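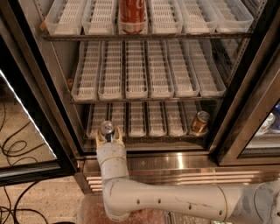

Chapter 7
Facing Up: Stocking the Drinks Cooler

My first job was filling the pop fridge at a corner store in Tralten, and I was terrible at it! I'd jam cans in wherever they fit (labels every which way, ginger ale behind the cola) and Arash Rahimi, who ran the place, would quietly pull the whole lot out again after I'd gone home.

So this chapter starts with the trays. Most glass-door coolers use narrow dispensing lanes that run front to back, and once you get the idea of one product to a lane, the rest of the job gets a whole lot easier. We'll look at reading a shelf plan, rotating stock so the oldest drinks sell first, and keeping bottles and cans in lanes that suit their width and height.

Before you read on, visit a store in your neighbourhood and sketch its cooler, one shelf at a time. Mark the empty lanes too, you'll want them for the reordering exercise in Section 7.2.

Key terms: facing, lane, rotation, shelf plan, out-of-stock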